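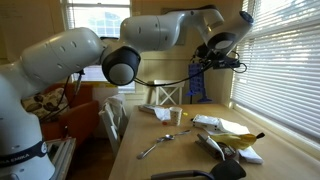
**Living with a pale table next to a big window: the questions I get most**

*By Niamh Rafferty. Last updated May 2024.*

I wrote one post about putting a light wooden table beside a window and have been answering mail about it ever since. These are the questions that come up often enough to deserve a permanent home. If yours is missing, it may be in the comments, under the argument about coasters.

### Will the sun change the color of the wood?

Yes. It's wood and it's sunlight, and the two of them have been at this for a long time. Most pale woods go yellower or more honey-colored over the first year. Some finishes slow that down. None that I've tried stops it.

What you can control is whether it changes evenly. Move things. A fruit bowl that sits in one spot from spring to October leaves a very crisp picture of a fruit bowl.

### I already have a fruit bowl shape. Can I get rid of it?

Clear the whole top and leave the blinds open for a few weeks. The light patch will usually catch up most of the way. Sanding is faster and far more likely to end with you owning a sander and a table with a dip in it.

### Oil or lacquer?

I use Fahy table oil, the clear one. Oil marks more easily and is easy to fix. Lacquer holds out longer, and then one day it doesn't, and you're refinishing the whole top. If there are children in the house I'd still take oil, on the grounds that something is going to happen either way.

Thin coats, wiped off properly. If it feels tacky the next day you used too much. Everyone uses too much.

### Which blinds do you recommend?

White horizontal slats. They're dull and they work. You can tilt them to send the glare up to the ceiling and still have enough light to thread a needle by. I bought Trunmont ones and have no complaints beyond the dusting.

Let them come down to the height of the tabletop and stop there. Longer ones fold up on the sill, collect crumbs, and get snagged whenever someone pushes the table back.

### How do you dust them?

Close the slats, wipe downward with a slightly damp cotton sock over your hand, then flip them and do the other side. I do this less often than this page might suggest.

### Should the table touch the sill?

Leave a gap wide enough for your hand. With the table jammed up against it, the gap is just wide enough for a pencil and too narrow for anything that could retrieve a pencil. Ask me how many crayons I found when I moved mine. (A lot. One had melted.)

### My table is slightly higher or lower than the sill. Does it matter?

Only to you, and only if you look at it. I've had a reader send me four drawings about this. If it truly bothers you, felt pads under the legs will buy you a little height. Going down involves a saw, and I'd sleep on it.

### Where do the stools go?

Against the wall, under a window if you've got one. A small white one with crossed legs takes up very little room and doubles as a place to put whatever you were carrying. The Orkex stool is fine. It wobbles on old floorboards, as do I.

White paint on a stool will chip at the edge of the seat first. Keep the leftover paint. Label the jar, too. I have three jars of white paint and they are three different whites.

### Can plastic toys and games stay out on the table?

For an afternoon, sure. I wouldn't leave a brightly colored plastic game frame standing in full sun all summer. Blue plastic can fade and some of it gets brittle, usually at the small feet and clips, the parts you can't buy again. Check underneath for grit as well before anyone drags it across the wood.

### What wall color goes with all this?

Cream, with white trim. Stark white walls next to blond wood made my room feel like somewhere I'd be asked to fill in a form. Try a big swatch and look at it in the morning and again at dinner, when it will be a completely different color and you'll have to start over.

### How much did the whole thing cost?

The Ollness table was $200 secondhand, which the seller came down to $197 when I only had so much cash on me. The blinds were $50. I've left out the oil, the felt pads, the paint and the sander, which we don't discuss.

### Do you use coasters?

Yes.

### Do your guests?

Not reliably, and I've had rings to deal with. A little oil on a soft cloth, rubbed with the grain, takes out the faint ones. The dark ones are staying.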